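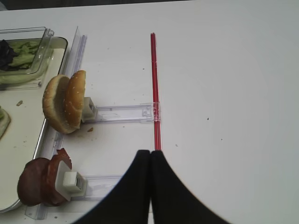

Lista de inspección: puesto de montaje de hamburguesas, mesa Allano
Revisión: Sep 28, 2024. Firma: Nyokabi Kirui

1. Superficie de la mesa blanca. Conforme con observaciones. Retirar las migas antes de cada turno y pasar paño con detergente Kolev.
2. Rieles transparentes. Comprobar a mano que no haya holgura ni aristas vivas. Par de apriete según ficha Hinitz.
3. Pinza del pan. Debe sujetar las dos mitades de canto sin aplastarlas. Conforme.
4. Recipiente de col morada y lechuga. Transparente, sobre la bandeja. Carga máxima: 600 g en total. Pesar vacío y lleno.
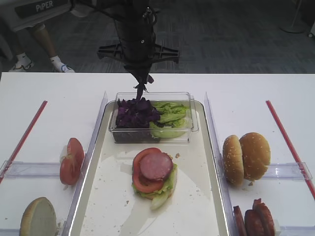
Kirui anota en este punto que la col suelta hebras al sacarla y pide limpiar la bandeja cada 40 minutos, también en horas de poca demanda. Se acepta; queda incorporado al procedimiento 341.

5. Bandeja blanca. Con manchas leves y migas. Lavar y volver a inspeccionar.
6. Separadores transparentes. Verificar verticalidad y ausencia de grietas en la base. Pendiente de repuesto Urby.
7. Pinza de la carne. Desmontar al cierre y desinfectar

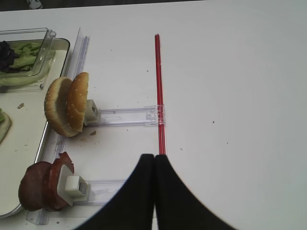
por separado de la pinza del pan, en cubetas distintas. No intercambiar las piezas entre ambos rieles. Comentario: falta rotular las cubetas.
8. Registro de limpieza. Incompleto desde May. Completar y archivar.

Resultado: apto con reservas (puntos 1, 5, 6, 7 y 8).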